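Kadilik Program Expands Collection of Handling Examples

The Kadilik program, which prepares training examples for robotic sorting, has entered its second collection period with a revised set of instructions for its operators. Els Michiels, the program's director of data collection, discussed the changes at the Cornen facility in September.

The program records an operator guiding a robotic arm through a single short task, such as taking hold of a container and placing it in a bin. Each recording is reviewed, labeled and added to a shared library. A learning system is then trained on the library and tested on containers it has not met before.

"The first period gave us 2,000 accepted recordings," Ms. Michiels said. "We were satisfied with the number. We were less satisfied with the variety. The containers were too clean, and the operators had become too good at placing them in the same position."

Under the revised instructions, containers are accepted in the condition in which they are received. Labels, residue, dents and remaining liquid are no longer grounds for exclusion. Operators are also asked to vary the direction from which the arm approaches, and to take hold of bottles by the neck as well as by the body.

Ms. Michiels said the neck had been neglected in the first period. Of the recordings that involved bottles, only 335 showed a grip at that point. The present target is an even division between the two methods.

Clear plastic remains the most difficult material in the library. The program relies in part on a camera mounted close to the gripper, and a transparent wall at that distance offers few reliable edges.

"A clear bottle shows the camera whatever is behind it," she said. "Water drops on the inside catch the light and look like features of the surface. A person learns to disregard them at an early age. The system has to be given many cases before it does so."

The program employs 14 operators, who work in pairs. One guides the arm while the other sets out the containers and notes the outcome. The roles are exchanged at midday. Ms. Michiels described the arrangement as a matter of quality as much as comfort, as the rate of rejected recordings had risen in the late afternoon when one person guided the arm all day.

Asked whether failed attempts are discarded, she said they are kept in a separate section of the library, with the point of failure marked. A recording is rejected outright only when the outcome note is missing or the camera view has been lost.

"We used to delete a dropped bottle," she said. "Derese, who maintain the training software, asked us to stop. They had a use for it, and we had been throwing it away."

The second period will close when each container type has at least 200 accepted recordings from the gripper camera. Glass will be added afterward, subject to a review of the safety arrangements at the bench. The instructions for operators will be issued to the partner site at Plalus in the same form.
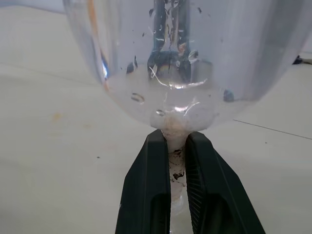 Styliani Kontogiannis agreed that containers should be recorded as received, but questioned whether an even division between neck and body grips was the right target, and asked that the proportions be set according to what a working sorting line would require.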